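Thursday, October 24, 2024

Home late from Rirkbridge and too wound up to sleep, so I'll get it down while I remember it. We finally settled on the sweeping task! Dustpan, a couple of scrunched-up bits of coloured paper, a bin to tip them into. It sounds like nothing, and I've been grinning about it since lunch. All the demonstrations are done by hand with the grippers, no arm anywhere near the table, and the fisheye view goes straight into training along with the finger positions.

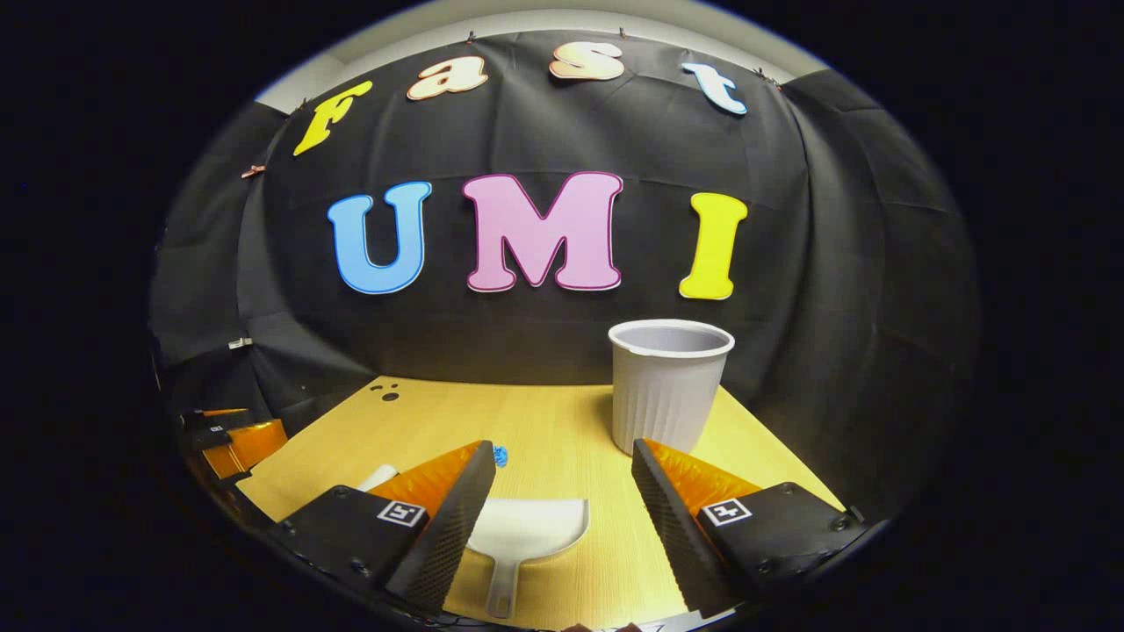
What I love about the method is how quickly you can try an idea. In September we'd have lost 2 days to teleoperation before learning that a task was too hard. Today I changed the starting spot of the dustpan between takes, and by mid-afternoon we had over 60 good ones. The full set is meant to be 1000, and for the first time I believe we'll get there. My wrists are less sure.

The handle is the fiddly bit. Grab it too low and the whole thing twists when you push, grab it too high and you lose your reach. I got into a rhythm eventually, squeeze, settle, lift, and my favourite run of the day was take 2637 (the numbering carries on from the Starside set, it's a mess).

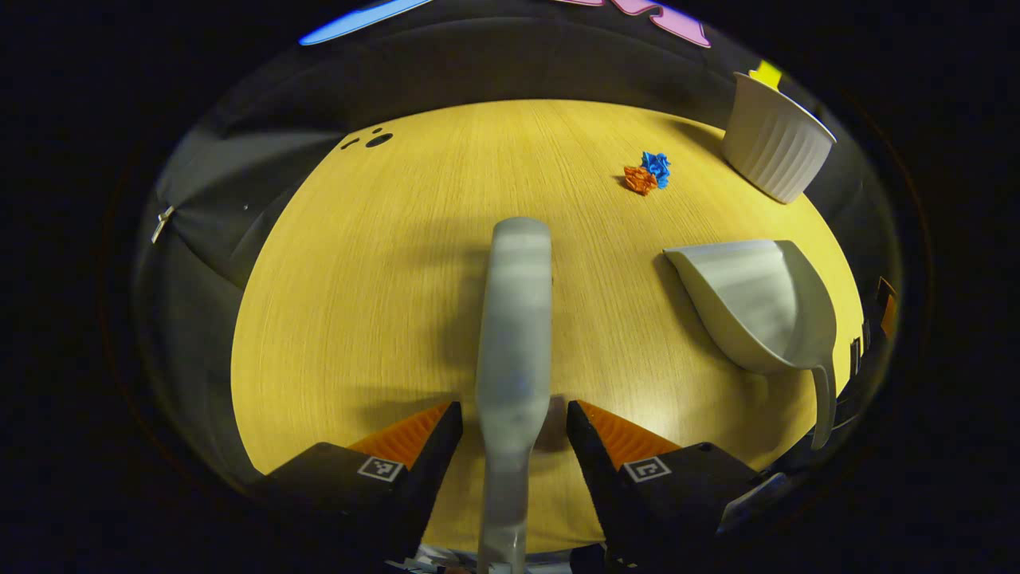
Aminu Etim reckons I'm being far too tidy, and that a policy trained on neat grasps will fall over the first time it meets a bad one. He wants a batch of fumbles with the recoveries left in. I argued for a bit and then came round on the train. Sloppy ones tomorrow, then.

Must charge the spare batteries.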